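Stendness 200 Reflector Telescope
Reviewed and listed July 8, 2021

The Stendness 200 is a Newtonian reflector with a 200 mm mirror on a rocker-box base. We sell it, and we think it's decent value. We also think the maker's own copy promises too much, so read this before you order.

What the box says

The carton claims 600x magnification. Ignore that. Any telescope can be pushed to a silly number with a short enough eyepiece, and what you get is a large grey smudge. On most nights from a suburban backyard our demo unit was happiest at 200x or a bit under, and in January, with the heat coming off the neighbours' roofs until after midnight, it wasn't even managing that.

The carton also shows a nebula in pink and blue. Your eye won't see colour like that through this or any other amateur scope. Expect soft grey, and more of it the farther you drive from town.

What you get

Optical tube with primary and secondary mirrors
Base, flat-packed (allow an evening)
Two Iditex eyepieces, 25 mm and 10 mm
Red dot finder
Dust caps for both ends

The 25 mm eyepiece is fine. The 10 mm is the sort of thing included so the list looks longer, and most buyers replace it within the year. The finder works but its switch is easily bumped on in storage, so keep a spare battery handy.
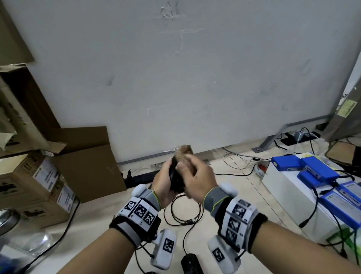
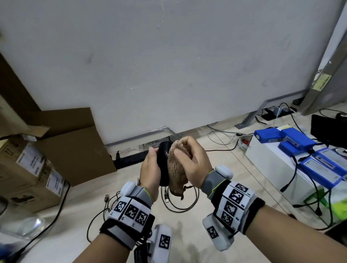

Hands holding small objects.

Collimation is the part the brochure skips. The mirrors need to be lined up, and they will drift if the tube rides in the back of a car. The Bajpai laser collimator is offered as an add-on and we're lukewarm on it: the two we tried were themselves out of alignment, and a plain sighting cap did the job for less. If you already own a laser you trust, use that.

Assembled, the telescope comes to 42 kg with the base. The maker calls this "grab and go". We'd call it two trips, or one trip and a sore back.

Does it need the Firkarham upgrade kit?

Probably not. The kit swaps the focuser for a two-speed model and adds a cooling fan. The focuser is a real improvement if you look at planets a lot. The fan is harder to defend - leaving the tube outside for an hour before you start costs nothing and we couldn't pick the difference at the eyepiece.

Warranty is two years on the mount and one on the optics. Mirror coatings are excluded after the first 12 months, whatever the sticker on the tube suggests. Pickup in store or courier, signature required.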